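Home | Articles | Forum | Archive | Contact

April – Opinion
By the Inivano desk

Units belong in the file

A drawing file that does not state its units is incomplete. I hold this view after several years of preparing artwork for small CNC routers, and I have yet to meet a good argument against it.

The fault is easy to reproduce. Draw a sign blank 127 mm wide in Siregar, export it as a plain vector file and open it in Terkness. The second program reads the number, finds no unit beside it and applies its own default. If that default is inches, the blank is now larger than the machine bed. An error of that size gets noticed. The expensive errors are the small ones, where a file has been scaled by the ratio between two screen resolutions and a 12 mm slot comes out at 9 mm. 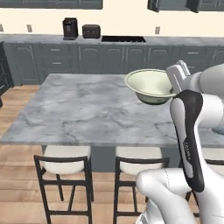
Rendered kitchen with a pale green bowl held over the marble island.

Most programs deal with this through an import dialogue. The user is asked to pick a unit from a list, usually with no preview of the finished size. The person answering is often not the person who drew the part, and has no means of knowing. A guess is then saved as if it were a fact.

The usual defence is that vector formats were made for screens and print, where scale can be settled later. That was fair when the output was a poster. A cutter moves its tool by a fixed distance, and the distance has to come from somewhere.

My proposal is modest. Every export should write the unit and the overall width and height into the header. Every import should read them, show them and stop if they are missing. The cost is one line of text per file – small even in a library of 1,000 parts.
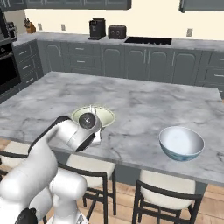
Ristitz wrote on Wednesday to object that stopping the import would lock people out of their old files, and that a warning would be enough. I accept the point about old files. A warning can be dismissed with one key, though, and most of them are. Let the program stop, ask for one known dimension and work out the scale from that.

Older entries | Next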